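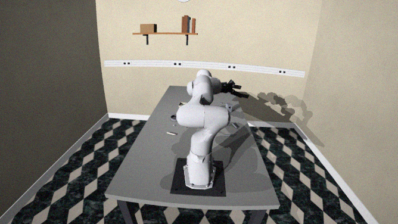
Cadi Pritchard
Local affairs reporter
Apr 22, 2026

Jellmont's town clock will be put right by the summer, the council has promised, which gives it a clear run at missing another deadline. The clock has been 3 minutes fast since December, when it was serviced.

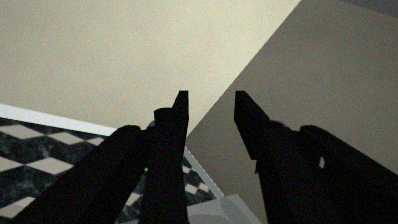

Bus passengers have suffered most, according to Yang, who told Monday's meeting that half the stop now sets off running for a bus that isn't due yet. The other half has stopped believing in clocks altogether.
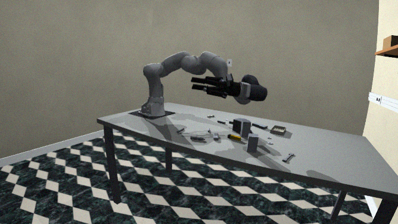
Venow, the firm that did the servicing, has offered to come back for £891. Councillors felt £700 was nearer the mark, and spent 40 minutes by the chamber clock (which is slow) failing to agree on £800.

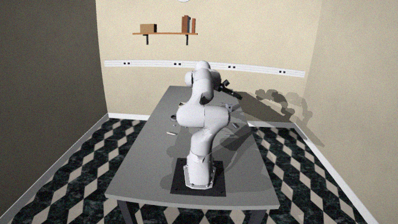
The matter goes back to the full council next month. Until then a laminated notice on the tower door asks residents to "allow for the difference". Fluvau, the bakery opposite, has begun closing by the town clock and opening by its own.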